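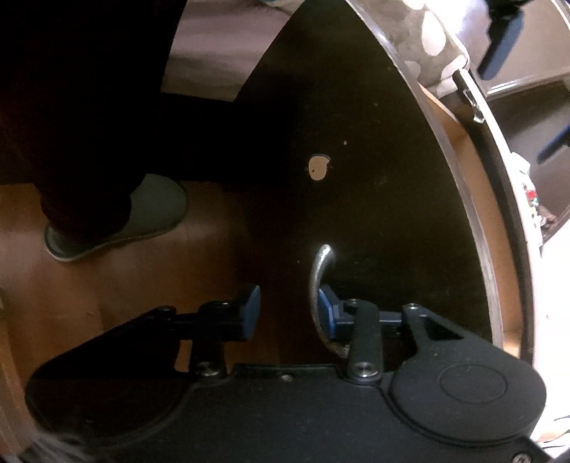
Page 2 of 12

Flenthorpe Home Forum > Furniture & Fixing Up > Dark dressers: keep the curved handles or swap them?

plamumero_pete
OK so I've read all of page 1 and I'm still on the fence. My dresser is that almost black brown everybody bought at one point, and it has the curved metal handles. My wife wants knobs. I want to leave it alone and go fishing. Has anyone gone from handles to knobs and been happy with it?

gracklefeather
I did it last May and I was happy for a week or so. The problem is the holes. A handle has two and a knob needs one, so you're filling both and drilling a new one in the middle. On pale wood you can fudge it. On a finish that dark, every patch shows up as a dull spot when the sun comes in sideways. I tried three different fillers and a furniture marker and I can still find every one of them from the bed.

Botha
Respectfully disagree with gracklefeather. Dark is the easiest color there is to patch! Use the wax sticks you melt in, go one shade darker than you think, and scrape it flush with an old gift card. Then a little paste wax over the whole drawer front so the shine matches. I've done a sideboard and two nightstands this way and my sister-in-law (who criticizes everything, including my driveway) never said a word.

gracklefeather
Well, my bedroom faces east and maybe yours doesn't. I did the wax sticks too. They were filler number three.

plamumero_pete
What about backplates? Like a long skinny plate that covers both old holes and the knob goes through the middle?

Eleni Kadrić
Backplates are what I did, and I'd do it again. Measure center to center on the old holes first and write it down, then measure again after lunch. I ordered a whole set off by a hair and had to send them back, and the seller kept the shipping both ways. Also buy one or two extra. Mine were discontinued by the time I dropped one down the heating vent.

One more vote for curved handles though - if anybody in the house has sore hands, they are so much easier. My mom has arthritis and she can hook her fingers in and just lean back. Round knobs she can't do at all on a heavy drawer.

Feline
Yes to that!! I changed my kitchen over to little brass knobs because they were cute (they ARE cute) and by the second winter I was opening the pan drawer with a dish towel looped around the knob. Went back to pulls.

Botha
A drawer that needs a dish towel has a slide problem, Feline, the knob's just taking the blame. Rub a candle along the runners.

Feline
They're metal slides with bearings lol. I am not putting a candle in there.

Botha
Fair enough. Vacuum them out and try a dry lube then. Crumbs get in everything.

ms_tillie
Can I be a pain and ask about cleaning? My handles have gone sticky on the back side where your fingers go. Dish soap didn't touch it.

Eleni Kadrić
Take them off and soak them in warm water with soap for twenty minutes, then an old toothbrush. If they're lacquered, skip the vinegar. I dulled a whole set that way. And put the screws in a cup, because they go missing.

gracklefeather
Agree with Eleni on the vinegar.

plamumero_pete
Update, I showed my wife this thread and she's now looking at painting the whole thing green, so thanks a lot everybody. Does the black-brown stuff need to be sanded first or can I get away with primer?

Botha
Scuff sand, then a bonding primer. Start a new thread though, paint goes in the other section and the mods here get cranky.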